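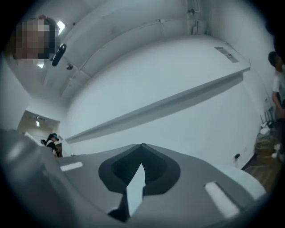
The gripper seen from underneath, with the pale finger standing up from the dark pad.

Workshop tips: teaching with a hand-held gripper

These notes come from the Zastadum project, where we study how many demonstrations a gripper policy needs before it can put away kitchen things. The method is simple. A person holds the gripper, does the task by hand, and the recording becomes one example for the training. Most of our trouble was in the habits of the people holding it, so most of the tips are about that.

Before you begin
Wipe the finger and the pad with a dry cloth. Flour is the worst, and it hides in the deep part of the recess where the cloth does not reach. Use a soft brush there.
Tape loose cables to the floor or move them to the wall.
Choose the light and keep it. We work with the ceiling lights on and the blinds closed, also at midday.

Holding and moving
Start every demonstration with the gripper at the height of your elbow.
Move at the speed you would use to carry a full cup of tea. Our first recordings were too fast, and the policy learned to hit the drawer.
When you miss the handle, do not stop the recording. Go back a little and try again, as you would at home. This was the most useful thing we learned, and I explain it below.
Change hands or take a rest after 30 demonstrations. A tired wrist turns the gripper inwards and you will not notice it yourself.

What we found with the corrections
We collected 144 demonstrations of one task, putting a spoon in a drawer. In 105 of them the person did everything right the first time. The others contained a small mistake and its correction. When we trained only with the clean ones, the policy was good until the first slip, and then it stayed beside the drawer and did nothing useful. With all of them together it recovered from most slips on its own. We repeated the training 3 times with a different random start, and the order of the results stayed the same.

I must be careful here. It was one drawer and one kind of spoon, and the same few people did all the recording. Ximena Xolalpa is now repeating it with the lids from our Skilletti set, where the grip is more difficult – the knob is round and it turns.

Storing the recordings
Name the folder the same evening, with the task first and then the initials of the person. Keep the failed ones in their own folder and do not delete them. We deleted ours in March and had to record them again.
Write down any change of colour or position of the drawer, even a small one.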